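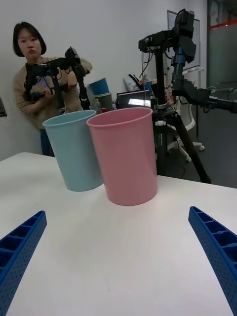
Visit report: Open lab day at Avstead, gripper and arm comparison

Date of visit: Monday, August 21, 2023
Visitors: Leonie Hagedorn, Emerson Caldeira
Hosts: Parveen Lashari, Ottmar Reinholz

Why we went

We are choosing grippers for the sorting bench in our own shop, and the two suppliers we have talked to so far sent us data sheets and not much else. Avstead runs an open lab day each August where visitors can put their hands on the equipment. Lutz Görtz went last year and came back with a page of notes that we still use, so this time Emerson and I took the train up and spent the day.

There were 15 visitors, split into small groups. We asked to be put with the gripper people and were.

The room

The manipulation lab is one long room with white walls, a whiteboard, and a glass partition at one end. Everything happens on and around a white table. Stacks of plastic cups are the standard test object here, in pale blue, dusty pink and grey-green. Parveen said they settled on cups after trying boxes, which every gripper picked up and which taught them very little. A cup bends when it is squeezed, tips when it is nudged, and has a rim that fingers catch on.

Gripper 1: the blue fingers

Most of our morning went to the blue plastic fingers. They have a ribbed lattice of rectangular cells along one face and rows of small holes down the sides. The team prints them in-house under the name Huso. The idea is that the lattice gives a little on contact and spreads the load, so the controller does not need to be exact about closing width.

We ran them on the cups at three closing forces. At the lowest setting the cup was held but rotated when the arm turned. The middle setting was good on every color of cup. At the highest setting the wall of the cup dented, though it came back when released. Emerson tried to get a cup to slip by starting the grasp too high, near the rim, and managed it on his second attempt. Gripping lower down fixed that.

A set of fingers takes around 4 hours to print. Ottmar changes them after 400 grasps even if they look fine, having once had a rib crack in the middle of a demonstration. Swapping a pair means two screws per finger. I did one side myself without instructions.

Gripper 2: the Trokulier parallel jaw

The second gripper was a metal parallel jaw with flat rubber pads, sold by Trokulier. It is faster to close and much more repeatable, and the position readout on the controller was steady to the last digit. On hard objects it was clearly the better tool. On cups it needed a tighter setup. If the arm came in a few millimeters off center, one pad touched first and pushed the cup over before the other arrived. With the blue fingers the same error did no harm.

The pads do not wear the way the printed fingers do. Ottmar could not give us a lifetime figure because they have not yet worn out a set.

Wrist camera or stand camera

Both options can be tried in the same room. The wrist view looks down between the fingers, and its strong point is the last part of the approach. You see both fingertips and the object together, so it is easy to judge whether the grasp is centered. Its weak point is overlap. When two cups stand close together, one hides part of the other, and from that low angle it is hard to tell how far apart they are.

The other view comes from a boxy camera unit bolted high on a tripod stand with silver clamps. It separates neighboring objects better, but the arm gets in its way during the grasp itself. Parveen's group records both and lets the software weigh them. For our bench I think the wrist camera alone would do, provided we keep the parts spread out. Emerson disagrees and would like a fixed camera as well. We will have to settle that before we order.

One practical point: the cables. On the stand they hang loosely from the top, and twice we had to stop and move them out of the way of the arm on the stand. I would budget for proper cable guides.

Handling the arms

The black arms are light enough to hold in both hands. They have dark metal links with small motors at the joints, and much of the cable run is on the outside. We were allowed to move one by hand with the motors off, which is a quick way to learn where the joint limits are. The elbow folds further than I expected. The wrist does not turn as far as we would need for loading our trays from the side, so the trays would have to be turned.

The controller is a Cabrera unit with a laptop next to it. The interface is plain. Force, speed and closing width are on one page, and changes take effect on the next grasp. The stop button is on a cable and can be placed anywhere on the table. On our bench it should be fixed in one spot.

Afternoon

After lunch there was a short talk on calibration, which was mostly over our heads, and then open time at the table. We used ours to repeat the off-center test, this time with the arm at 80 percent speed. The blue fingers still held. The Trokulier jaw tipped the cup on most tries until Ottmar slowed the last part of the approach, and after that it was fine.

What we are doing next

We have asked Avstead for two pairs of the printed fingers and the mounting drawing. Parveen will check whether the adapter plate fits our arm. Leonie is writing to Trokulier about a loan unit, with the question of softer pads included. Emerson is measuring the bench for a camera stand.

Lutz should look at the wrist rotation numbers before anything is bought.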